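Kornis Tabletop Gripper Trial

The Kornis Tabletop Gripper Trial is a test procedure for comparing robot grippers on household objects. It was written at the Jevside robotics laboratory by Irén Pap and Gizella Szénási, and the first version was released on April 4, 2020. The procedure is named after the Kornis building, where the laboratory's test tables are kept. It is mostly used by small groups that need to choose between two or more grippers for the same arm.

Background

Before the trial was written, grippers at Jevside were compared on blocks and cylinders of known size. Pap and Szénási found that results from these parts said little about how a gripper would do with kitchen goods. Cups have handles, plates lie nearly flat, and a squeeze bottle can roll or change shape when it is held. The older block test is still run at the laboratory as a check on grip force.

Table and objects

The trial is run on a white table with a fixed arm. Toy food is used in place of real food so that shape and weight stay the same from one run to the next. Cookware, cups and one small appliance complete the set. The rules let a laboratory use its own objects as long as every gripper in the comparison is given the same ones.
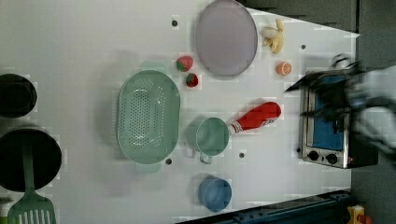 Each gripper is mounted on the same arm and driven by the same controller. A full comparison consists of 200 attempts per gripper, divided among the tasks in the rule sheet. The operator may not change the speed limit of the arm once the first attempt has been recorded. If a finger or pad has to be replaced, the attempts already made for that task are thrown out and the task is started over.

Tasks

The tasks are grouped by the kind of contact they call for. Flat objects such as plates must be taken by the rim. Cups may be taken by the rim or the handle, but the choice has to be the same for all grippers. Small fruit is picked up from the bare table and placed in a container.

The bottle task is regarded as the hardest. The gripper must set a squeeze bottle down on its side on top of the toaster oven and let go without pushing the oven out of place. An attempt is scored as failed if the bottle falls or if the oven moves more than 40 millimeters. Aranka Magyar, who revised the scoring in June, added a separate mark for attempts in which the fingers touch the oven door. 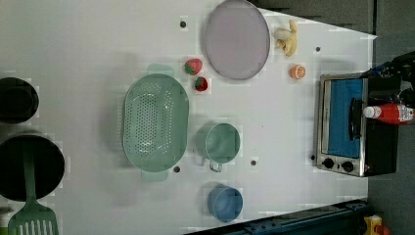
Bottle task, overhead view. The ketchup bottle lies across the toaster oven, with the gripper at upper right.

Cameras

The trial calls for 2 camera views. An overhead camera takes in the table and is used for scoring. A second, smaller camera is mounted at the wrist and moves with the gripper. Its view is used to study finger position and approach angle, which are hard to judge from above when the arm covers the object.

Wrist views are often blurred while the arm is moving. Magyar's revision therefore allows a scorer to use the wrist camera only to settle a disputed attempt, and only if the position of the fingers is clear. Hajnalka Orbán has argued that this is too strict for grippers with short fingers, where the overhead camera may miss the moment of contact altogether. The rule has not been changed.

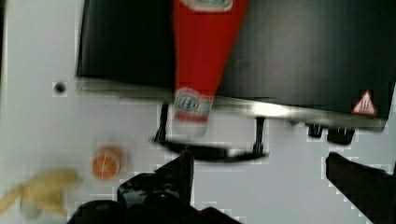 Results and use

The first comparison set the Madigan gripper, which has rigid fingers, against the Lirnia gripper, which has softer pads. The Lirnia did better on fruit and cups. The Madigan did better on plates and finished the bottle task in a median time of 44 seconds, the shorter of the two. Neither was named the better gripper overall, as the procedure does not combine the task scores into a single figure.

Limits

The trial does not cover wet, hot or greasy objects, and appliances are not used for cooking during a run. Piroska Halász has pointed out that toy food is lighter than the real thing and may favor grippers with a weak hold. She proposed a weighted set of fruit, which remains an optional part of the rule sheet.

See also

Jevside block test
Wrist-mounted camera
Parallel gripper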